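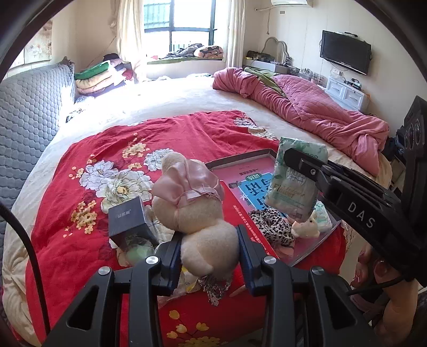

Tímea Kelemen had until the 7 o'clock bus to clear the bed. Her aunt would be sleeping in it that night, and her aunt did not sleep among toys.

She started with the plush one in the pink satin. It had come with her from Dolcombe in November, inside her coat, and it had lain on the red flowered cloth more or less ever since. She put it on the chair by the window and told herself she would decide later.

The tissues were easy. One packet went in her handbag and the other in the drawer. The spotted scrunchie she put on her wrist.

"Are you keeping the box?" her brother called up the stairs.

"Which box?"

"The pink one. Mertens will give you 50 for it, with the book."

"He hasn't seen it."

"I told him about it."

She sat down on the edge of the mattress. The booklet was one her mother had used to learn from, in the flat at Prastdale, reading the characters aloud over the washing-up. Tímea had never learnt more than a handful. She could do the numbers up to 100, and rain, and door.

"Tell him no," she said.

"He'll go higher."

"Tell him no anyway."

She heard him go back into the kitchen and run the tap. She closed the booklet in her lap and found it had been open at nothing much, a page about trains. Then she laid it back in its box and slid the box under the bed, well in, where a suitcase wouldn't knock it.

The little cream animal was still on the cloth. She stood it on the windowsill, facing out – her aunt could put up with one – and went down to look for clean pillowcases.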